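Cirnis Magnetic Screwdriver Set, after a year and a bit

I bought the Cirnis set last April, after the third time I'd stripped a tiny screw with the screwdriver that lives in our kitchen drawer. You know the one. It opens paint cans and props up the window, and it has no business near anything delicate. My friend Despina had been after me for ages to get something decent, and when I finally told her I had, she said "good" and asked to borrow it, so that tells you where her interest lay!

The set comes with 73 bits in a flat case that opens like a book, plus a handle with a spinning cap and a short extension. The handle is the best part. It's a little fatter than you'd expect, with a soft grip that my cranky thumb appreciates very much, and the cap turns so smoothly that I sometimes sit there and spin it while I'm on the phone. The magnet holds a screw well enough to get it into an awkward spot without dropping it, though it's a bit weak with the longest bits.

I've used it on eyeglasses, the battery door on my grandson's train, two cabinet hinges, a sewing machine and a kitchen scale that never did recover (my fault, not the tool's). I also had the Atach set on loan from Fouad for a few weeks, and I'll say the Atach case is nicer — it has a proper latch, where the Cirnis lid just sort of clings shut and has twice emptied itself into my tote bag. But the Atach handle is thin and slippery, and I was glad to give it back.
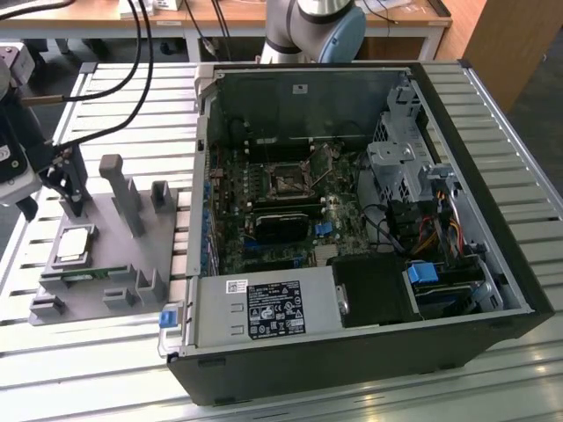 The extension deserves a word of its own, as I ignored it for months and now I reach for it all the time. It adds enough length to get you down past whatever is in the way, and it doesn't wobble much if you keep your other hand near the tip. With a desktop computer on its side and the cover off, you have the walls of the case standing up around a motherboard full of slots and sockets, and a stubby handle is a real nuisance in there. I'd also go easy on the magnet talk: it'll hold a small case screw, but a long heavy one will droop.

My complaints are small. The bit sizes are printed in gray on gray, so I've dabbed nail polish on the four I use most. Still, I'd buy it again, and I've already ordered one for Despina so I can have mine back.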